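Home Notebook Bench log Cell B Stock Search

27 May 2022

Cell B again, and the question of what the people in it are now for.

For anyone reading this cold: we used to have four people on kitting. They filled trays by hand, 400 trays on a good shift, and they grumbled at each other over the top of the racking all day. Since February the Zullow arm fills the trays and the four people have become one person who minds the arm, one who checks what it has done, and two who have gone over to returns. The number on the whiteboard is now 500 trays. The grumbling has not gone up in proportion, mainly for want of anyone within earshot.

I sat with the minder for the whole of the morning shift with a clipboard, which made me popular. Stoppages were mostly small. Part slips, arm waits, light goes amber, minder leans in and nudges the part straight, presses the button, light goes green. The job description says "supervises automated handling". The minder's own word for it is babysitting. I wrote down both and underlined the second.

Longest stoppage was the Karagiannis feeder, which has decided that any lid with a thumbprint on it is two lids. Cleaned the sensor window. Better for a bit, then worse. Somebody before me had written CLEAN THIS on the housing in marker and somebody else had written WHY under it, so the matter has a history.

Counter on the controller read 3473 picks at the end. I don't entirely trust it. It counts a pick when the fingers close, and the fingers will happily close on air. The checker, who has been kitting by hand for longer than the building has had heating, says she can tell a closed-on-air from across the aisle by the sound. I can't. Asked her to raise a hand each time she heard one and she was right every time I managed to look. This ought to be worth more to us than it is currently paid, and I've said so in the monthly note, where it will be read by me.

The returns pair. I had assumed they'd be glad of the move, as returns is sitting down and kitting was not. One is. The other says she misses knowing at four o'clock how much she'd done, because a full rack is a full rack and a returns desk never looks any different. Didn't have an answer to that. Andico's sales leaflet says the cell "frees staff for higher-value tasks". The higher-value task this week was peeling labels off 200 boxes that had been labelled upside down by the Skundetti applicator, also automatic.

Things to change, in the order I'm likely to get round to them:

– move the restart button to the near side, so the minder isn't reaching across the guard forty times before lunch
– rota the minder and the checker every two hours; both asked for it separately and each thought the other would mind
– turn the beeper down, or off. Everyone has stopped hearing it, apart from the office upstairs
– let the checker reject a tray without filling in the form first
– new lid sensor. Old lid sensor to the drawer of shame

The rota is the one I'd argue for. Two hours of watching something that nearly always works is harder than it looks. I drifted off at fifty minutes and I was holding a clipboard. By the end I couldn't have told you whether the last tray had a lid on it, and the arm couldn't either, so that was the pair of us.

Also to settle: who is allowed to change the pick order. At present it's me, by way of a password on a sticky note. The minder had a perfectly good suggestion (heavy parts first, so the light ones don't get squashed) which is how they did it by hand for years and which nobody thought to ask about when the cell was set up. I've put it in for the next trial. If it works it goes in under her initials and not mine.
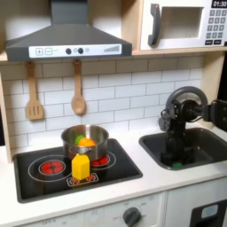

What I keep coming back to is how much of the old kitting job was never in the instructions, so it never got as far as the arm. The four of them knew which bins ran low first and which lids stuck, and they fixed it in passing, without counting it as work. Cooking is the same sort of job if you try to write it down. Even a toy kitchen asks for a fair bit: there's a pot on one of the red rings with something leafy and something orange in it, a yellow carton standing on the hob in front, 01:30 on the microwave, and a black arm standing in the sink. Any of us would shift the carton before starting, and I doubt one of us in ten would put that in the instructions. So the next job is to get the checker and the minder in a room with the pick list and have them tell me all the things they do to it without thinking. I'll bring biscuits and leave the clipboard on the bench. Lid sensor is on order.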